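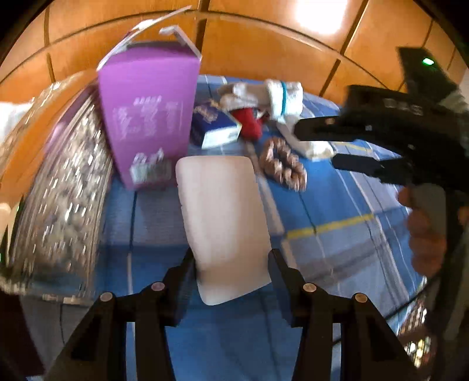
Two hand-held grippers over a plaid bedsheet, with socks, a scrunchie and boxes on it.

Mạch Hand-Held Gripper Pair, research edition

The Mạch pair is made for research groups who want to record two-handed work in normal homes. The person takes one gripper in each hand and does the task in the usual way. Later the recorded movement is used to train a policy for a robot with two arms.

What we tested with it

In our study, called Index, we asked one question: is it better to record many short tasks on a table, or fewer long tasks on real household surfaces? We used 3800 recordings in total. Of these, 2102 came from bedrooms, where small soft things are sorted on a bed. Socks, tissue packs and hair ties are difficult for a policy, as their shape changes with every grasp.

The policy trained with the bedroom part made fewer wrong grasps on soft items. On hard boxes we did not find a clear difference. The final test had 282 trials on an arm pair from Zanwood, and all trials used the same finger shape as the hand-held tool.

What is in the set

2 grippers, left and right
3 sets of finger pads
Charging cable and calibration board
Index reading scripts, with the split we used for training

Please do the calibration again after you change the pads. If this step is forgotten, the opening width will be wrong in the data and it is hard to repair afterwards.

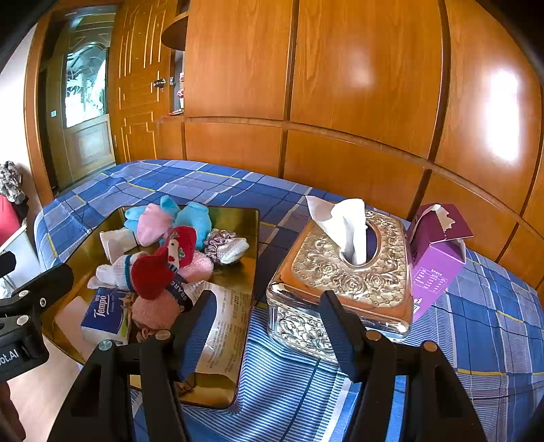 Sudico wrote to us that the bedroom result is useful, but that the comparison should be repeated with the same number of recordings on both sides, as the larger part may win only by its size. We agree with this remark. The equal-size comparison will be added to the Index report in October, together with the list of failed grasps.

Orders and loans

Universities can ask for a loan set before they buy. Please write which robot arm you have and how long you need the set.

Page updated September 21, 2021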